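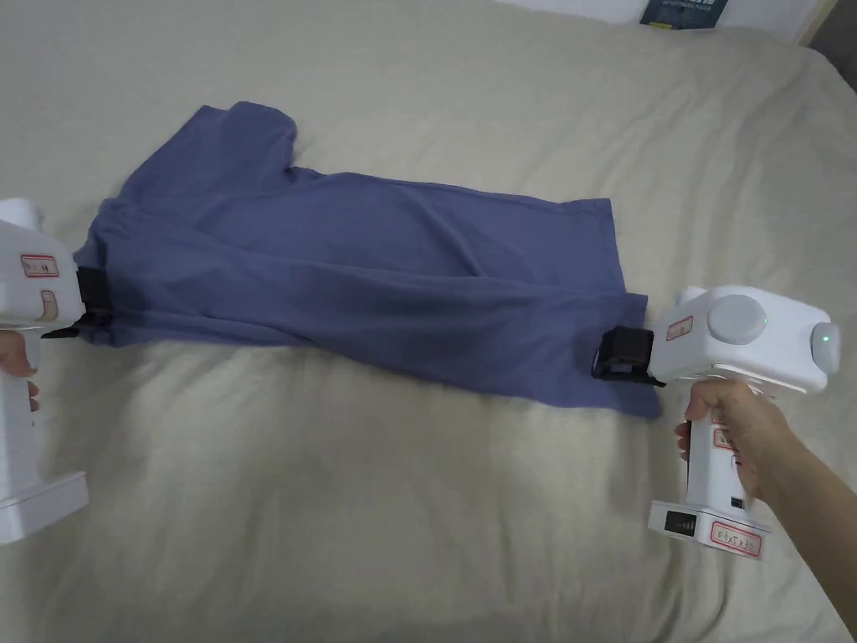
Do T-shirts have to be folded on a table? A bed is fine, as long as you pull the shirt straight before making the first fold.

That was the short form of what I sent Jacobus off-list on Monday. He asked me to put the long form here, so his message is quoted underneath and my reply follows it.

Jacobus Rampersad wrote:
> I am sorting the donated shirts for the Tatatstead sale and have
> 223 of them still to fold. The table in the back room is taken up
> with crockery so I am doing them on the spare bed at home. They come
> out uneven, with one side longer than the other, and when I stack
> them the pile leans. The thin ones are the worst. Is it the bed, or
> is it me? Also, does anyone have the measurements of the Rondau
> shelves? I was told 30 cm deep but have not seen them.
>
> Jacobus

Jacobus,

The shelves are 30 cm deep, yes. I measured them when we moved the books out. Aim for a folded shirt a little shorter than that and it will sit back from the front edge.

On the folding, I think it is a bit of both. A mattress gives when you lean on it, and the sheet moves with the shirt if it isn't tucked in. Thin cotton follows every ruck underneath. Tuck the sheet or cover in tightly on the side you are standing, and work near that side so you aren't stretching over.

What I do with the thin ones:

1. Lay the shirt down front side under, and take hold of the hem at one end and the shoulders at the other. Pull gently both ways until the side seams run straight. If a sleeve has bunched up or doubled back, shake it out now, as it will make a lump in the middle later on.

2. Find the hem and get its two layers level with each other. On a plain blue shirt the edge is easy to lose among the creases, so go by feel and run a finger and thumb along it.
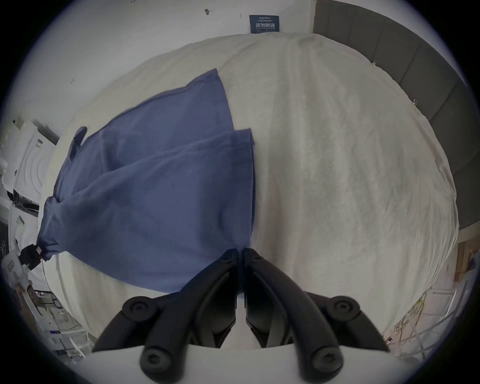
3. Fold one side in towards the middle, then turn the sleeve back on itself so that it lies along the body. Do the same on the other side. Smooth it from the collar down with the flat of your hand.

4. Bring the hem up to just short of the collar, then fold in half again. Thick shirts want one fold fewer.

5. Move each one off the bed when it is done — a tray or a chair seat will do. The leaning pile is mostly the mattress.

Sizes go on a slip of paper tucked in the neck, please, and no pins. Fourie has the slips. We had 285 shirts in at the last count, so with 223 left you are further on than I was expecting.

If you want company I can come over after 2 on Monday and do the large sizes. The Sinon boxes are in my car and can go to you at the same time.

Lợi Âu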